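Starlings in the roof space, how do I get them out kindly?

Posted by Tomoyo Kaneko, Oct 19, 2018
Zemelville Home and Garden Help, Birds and Wildlife

Hello all, I hope this is the right corner of the site, I did look for a loft section and couldn't find one. We moved into a semi at the top end of Zemelville in September and it's a lovely house, but every morning before it's properly light there is a tremendous scrabbling over our bed, and then a sort of whistling and clicking that goes on until I give up and put the kettle on. My husband said mice. I said mice don't whistle! I stood out on the pavement in my dressing gown and watched a starling go in under the edge of the roof, where the board has come away a bit at the corner, and then another one went in after it.

I do like birds, I should say that straight away. I don't want anything hurt or shut in. But they are making a dreadful mess, there are droppings all down the back wall and onto the path where we go to the bins, and I'd like to sleep past five. The neighbour told me to just nail the gap shut and be done with it, and somebody at work mentioned a spray called Draltamix which you put round the entrance. Has anyone used it? And is it allowed, at this time of year, to block them out? I've had one quote, 500 pounds, which seemed rather a lot for one corner of a roof. 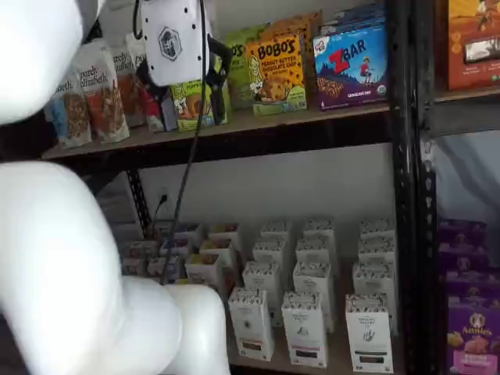

The other thing I wanted to ask about is what to keep them happy with once they've been moved on, as I'd feel better if they had something at the bottom of the garden. I've got a feeder on a pole down there already, but it's the kind for little birds and the starlings just hang off it and shout. I was thinking of a proper flat table with a shelf above and another below. A black metal unit with light wooden boards across it would do nicely, I think, if the boards could stand the rain. Would they? Or do I have to paint them with something, and is that bad for the birds?

Thank you so much in advance, and sorry it's long.

GableEndGerald

Hello Tomoyo and welcome to the area. You've picked a good month to ask. In spring and summer you mustn't touch an active nest, the law is quite firm about that, but by October the young are long gone and what you've got is grown birds using your loft as a bedroom. So yes, you can close the gap, but please not the way your neighbour says! If you nail it up with a bird inside it will die in there, and you'll have the smell and the flies on top of the upset.

What I did at our old place in Yokoyama Close was this. Go up in the loft in the middle of the day, when they're nearly always out feeding, with a good torch, and look right into the corners and behind the water tank. Wear a mask and gloves, the dust from old droppings is nasty stuff. If you're sure there's nobody home, staple strong wire mesh over the hole from the outside, and get the board put back properly afterwards. Then sit and listen at dusk, and again first thing. If you hear anything moving inside, take the mesh off and let it out. I had to do it twice because one had tucked itself down in the insulation where I hadn't looked.

Leave a bit of air getting through, by the way. My brother-in-law packed his eaves solid with foam and had black mould on the rafters by the following winter, and putting that right cost him nearer 2,000 than 500, so your quote may not be so bad if it includes the board and the scaffold.

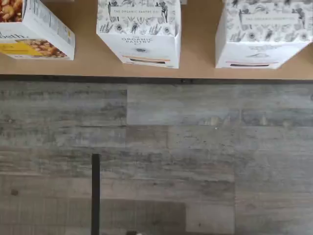 Three food boxes in a row, the middle one drawn all over with plants and flowers.

As for your table, bare softwood will go grey and split in a couple of winters. Ours is untreated larch and it's had 10 years outside with nothing on it but a scrub. If you must coat it, use something water based that says it's safe for animals, do it well before you put food out, and leave the top where they eat alone. Starlings love suet and soaked sultanas, but don't put sultanas down if you've a dog. And never salted nuts, for any bird.

mags_13

Don't bother with Draltamix, I had a can and all it did was make the guttering sticky. Mesh is the answer. The man from Clarnidari did ours, very tidy, took his boots off without being asked. Can't remember what we paid.

Pebbledash Pam

We've got them too, same side of town!! Following this. Ours do a very good impression of next door's phone.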